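Druvwood talk, 20/02/2022
Speaker notes: small shop shelving, the bit after the break

OK so everybody's back with coffee, don't wait for the stragglers. Start with the question from the sign-up form, the one about whether facing matters in a store with two aisles. My answer is yes, and then tell the Distley story (short version!! last time it ate half the slot).

Distley in short: I took over the snack bay there in July, I had 30 minutes before opening and I spent nearly all of it on the top shelf and never got to the bottom one. Customers buy from the bottom one too. Pause, let them laugh or not.

Now the slide. Give them a good long look before I say anything.
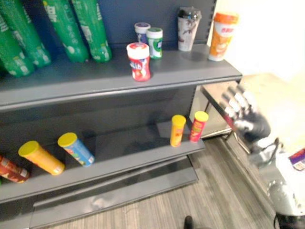

Drinks, gum and candy up top, canisters below. What would you fix first?

Take answers from the room. Somebody will say the green bottles and I agree, four of them lying on their sides with the bottoms pointing at the shopper. You can't read a label from the bottom of a bottle. Stand them up, turn the print forward, done. I'd do that before I touched anything else, and I'd do it with both hands (mime it, people like it).

Then the canisters. There's a red, a yellow and a blue one lying down on the left of the lower shelf, and a canister that's down can roll into its neighbor. Lids up, please. Wagner Moura from the Lodhi store likes to sort his by color and I like to sort mine by what sells, and we've argued about it over many lunches. Either is fine if you stick to it.

Last one on this slide: the gum bottle and the little white container with the dark cap behind the red candy. Small things hide behind bigger things! Pull them to the front edge and let the candy sit beside them. Same for the cup with the dark domed lid, it's toward the back and I want it forward.

If there's time, hand out the Brerkora checklist, it's one page. Mention that the spare copies are by the door. I printed 580 and I really don't want to carry them home.

Skip the part on price tags if we're past 11. Next slide is the freezer, and remember to ask who's got a chest freezer and who's got doors, the advice is different for each.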